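From: Vesna Bošković
To: Eglītis Ward residents' list
Date: 26 Feb 2020
Subject: Re: [eglitis-ward] Is the Clivano bus motion dead or not?

Hi everyone,

Jata wrote:

> I read the council notes twice and still can't tell whether the
> Clivano night bus got voted down or just put off. If it's dead I'd
> like to know so I can stop going to meetings. Also, did anyone in
> the chamber mention the petition at all? I carried that clipboard
> around for most of January.

It's alive! Put off, with a date to come, and I think we're in better shape than the notes make it sound. I sat through the whole thing (three hours, bring a cushion if you go) and the motion was referred back to staff for a costing. Nobody voted against it. Two councillors who were dead set against any new service last year asked sensible questions about it, mostly to do with whether the last run could turn around at the Dikeo depot instead of going all the way back downtown.

And yes Jata, the petition came up. The clerk read the total into the record, 3,000 signatures, and you could hear people in the gallery shuffle around to look at each other. I was so proud of this neighbourhood I nearly clapped, which you're not allowed to do. 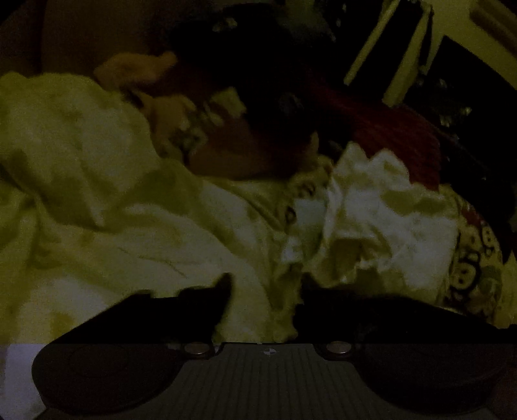

Bedding and a bit of red cloth, in low light

Now the part I'm really keen on. The route would be an extension of the 122, so there's no new number to advertise and no new stops to build north of the creek. The councillor for the east side called it "a bus to nowhere after ten o'clock". Well, nowhere has a hospital laundry, a bakery and the big seniors' residence, and all three have people finishing shifts at eleven. I said so when my turn came. You only get 2 minutes at the microphone, so write it down beforehand and read it out loud at home first.

On money, I'd ask people to go easy until the costing is out. I've seen it said on this list that the fare would cover everything, and it won't, any more than it does on the daytime buses. We can make a good case for the service without promising that.

If you've ever walked home along the highway shoulder after work, please write to your councillor and tell them about it in your own words. The form letter was fine for the first round, but they've had 80 copies of it now and the clerk's office lumps them together as one item.

I'll post the new meeting date as soon as it's on the agenda page.

Cheers,
Vesna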